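I moved into a new apartment in March and the lease says I'm responsible for "ordinary care of the sourdough." It doesn't, obviously, but I've read the thing twice and that would have been one of the clearer lines.

So, a thread about reading a lease, by a person who has signed 6 of them and read one.

My building is called The Memley. It has four floors and a font. The management company is Limsakul Residential, and their lease is 31 pages long, of which 7 are about balconies. I do not have a balcony. There are no balconies on the building.

Page one is the rent, which is 2,329 a month. You already knew that number, it has been waking you up at night. Skip to the next page.

Next page is what the rent doesn't include. Mine doesn't include water, trash, parking, or something called an "amenity contribution." The amenity is a bench in the lobby. I've started sitting on it out of principle.

Find the section on ending the lease before you read anything else. Mine wants 60 days' notice in writing, and "in writing" means a letter. On paper. I pay these people through an app that sends me confetti.

Then find out what happens if you give no notice at all. In my last place the lease rolled over for a full year while I was busy deciding whether I liked it there. I did not like it there. I had a lot of time to be sure.

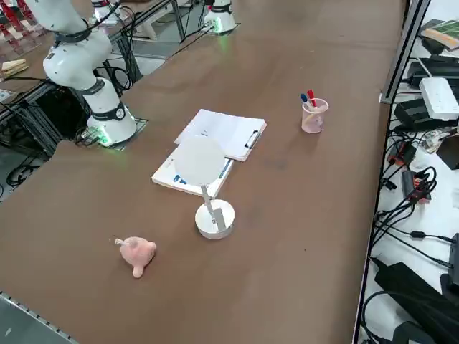

What's the one clause to read if you only read one?

The renewal clause. It's usually near the back, it's usually one paragraph, and it decides whether you're free to go next spring or paying for another year of somebody's beige carpet.

Second place goes to repairs. Mine says I have to report a leak "promptly" and they have to fix it "within a reasonable period." I asked what a reasonable period was. They said it depends. I asked what promptly was. They said immediately.

Guests! I'm allowed one for up to two weeks, after which they become an "unauthorized occupant." My brother has never been called anything so glamorous.

Paint is allowed in colors "approved by the owner." I sent in a nice gray-green called Tatau and got back an email saying the approved colors are white. Plural, colors.

Take pictures of every room the day you get the keys — floors, windows, inside the oven, all of it — and email them to yourself so there's a date on them. I got charged for a stain once that was older than my career.

If something gets promised on the tour, ask for it in the lease. The leasing guy told me the dishwasher was being replaced. The dishwasher has since been described to me as "vintage."

Anyway, I signed it. The light is good and the bus stops right outside. I have roughly ten months to find a stamp.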